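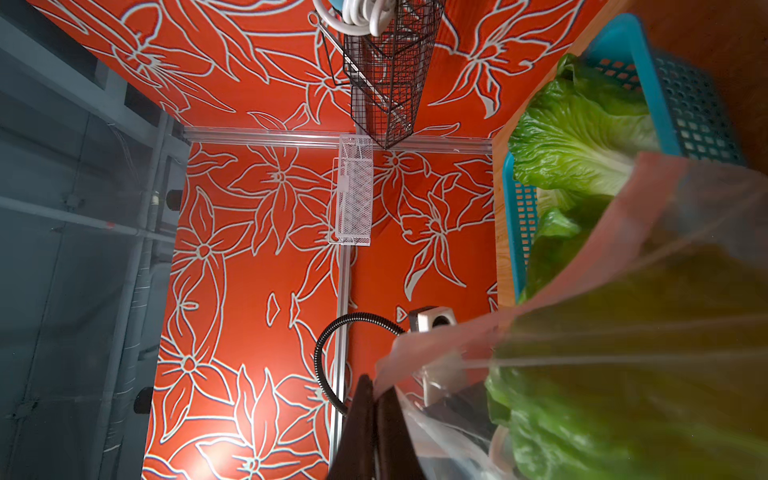 Pattern matching at inside corners, how fussy are you?

pokindale_paul
Posted 25 Aug 2024

Starting on the upstairs hall next week. It's a big floral with a drop match, repeat is 64 cm. I've done plain paper and small prints before but never anything this large. The hall has five inside corners and none of them are plumb. The worst is out by 3/8 inch from ceiling to baseboard.

Do you wrap the corner with a full strip, or cut it and overlap? The leaflet from Avine says to wrap. My father-in-law says never wrap. I have 2 spare rolls and would like to still have one at the end.

gluepot
Cut it. Measure from the last strip to the corner at the top, middle and bottom, take the biggest number, add half an inch, and cut the strip to that width. Hang it so the extra turns the corner. Then drop a new plumb line on the next wall and hang the offcut over the turned bit. You lose a sliver of pattern in the corner and you will stop seeing it by Christmas.

Brullemstead Mike
Agree with gluepot, except half an inch is too much on vinyl. I go with a quarter. And vinyl won't stick to vinyl with ordinary paste, so get a small tube of overlap adhesive.

marigold_stairs
I wrap. Three houses, all old, all crooked, and I have wrapped every corner that was out by less than a quarter inch. With a big flower the break shows a lot more than a slight lean does. At 3/8 I suppose I would cut, but I wouldn't be happy about it.

gluepot
The lean shows at the ceiling though. You get half a flower at one end of the wall and three quarters of one at the other.

marigold_stairs
Only if the ceiling is level, and mine never is.

Leanne Penrose
I hung paper for a living until June, when my knees retired me. Both of you are right, depending on where people stand. In a hall you mostly look down the length of it, so the corner at the far end gets seen and the ones beside the doors don't. Match the far one as close as you can and let the others go.

Start at that far corner and work back toward the stairs, so your worst mismatch ends up over a door.

Also check the batch number on every roll before you open any. I once got a box from Pereyra with 3 rolls from a different run, and the background was a shade off.

pokindale_paul
Just checked. All of mine say 3102, spares included, so that's fine.

The paper is paste-the-wall. Does that change anything at the corner?

Brullemstead Mike
Less soaking, so it's stiffer and won't bend into the corner as easily. Run the back of a table knife down it – gently – and use a new blade for the trimming.

gluepot
Plastic smoother, please. Table knives leave gray marks on pale paper.

Brullemstead Mike
Never had one leave a mark.

pokindale_paul
Thanks all. Going to cut, with a quarter inch turned, and start at the far end like Leanne said. Need to get the radiator off first.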